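Fifty minutes before puck drop, I was already cold, and I was loving it. The Ilier rink does that to you! I'd driven up to watch Skollar play Tomar, two teams I'd never seen skate.

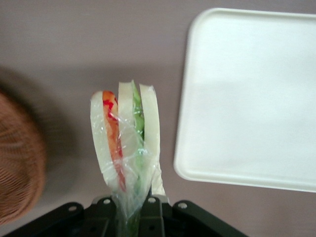

Skollar's goalie, Ratih Tambunan, is the reason I went. She's 31, she talks to her posts, and she stopped everything Tomar threw at her for two periods. I lived on a wrapped sandwich, the kind that's narrow at the bottom and fans out a little at the top, and I barely looked down to eat it (you can't, not with her in net). 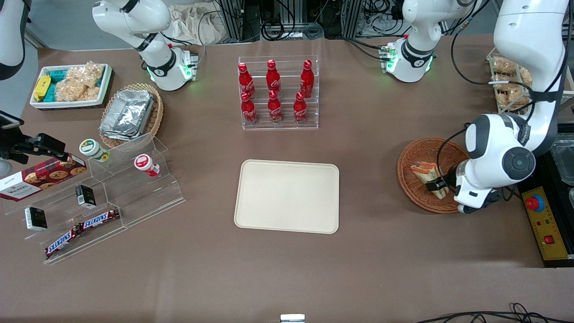
Red bottles on the rack, with an empty tray in front.

Tomar finally scored on a rebound in the third, and for a minute the crowd of 804 went quiet. Then Edeltraud Reinholz - Skollar's captain, and the slowest skater on the ice by her own account - tied it from the blue line.
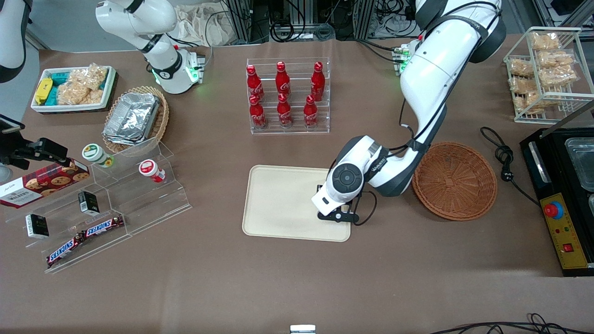
She got the winner too, with 3 minutes left, off a pass she swears was meant for someone else. Tambunan skated the whole length of the ice to hug her. I'm going back in April for the playoffs, with thicker socks.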